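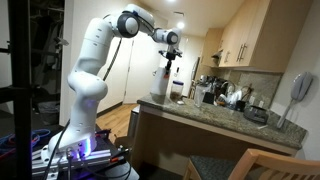
Kitchen tips from the Orko robotics club
2024-12-16

After a whole term of sharing a worktop with our project arm, we've picked up a few habits that might help any other club working in a proper kitchen (and one or two are good sense with no robot at all!).

Give glass a home well back from the edge before you start, and put it back there after every run. We lost a very nice tumbler in our first week and have been much fussier since.

Keep cables off the floor wherever people walk. Old bread-bag ties do beautifully for the thin ones – the thick ones want proper hook-and-loop straps, and a pack of 200 will see you through to January and probably the one after.

For practice jars, pick the sort with a lid that turns easily, and wipe the rim with warm water and a drop of vinegar. Dried honey has beaten our gripper more often than any bug in the code.

Stone worktops like a soft cloth and mild soap, never anything gritty. Crumbs do get everywhere, so we keep a pastry brush just for the rails and wash it separately.

Last of all, put the kettle on after you've switched off, and drink your tea at the other end of the room.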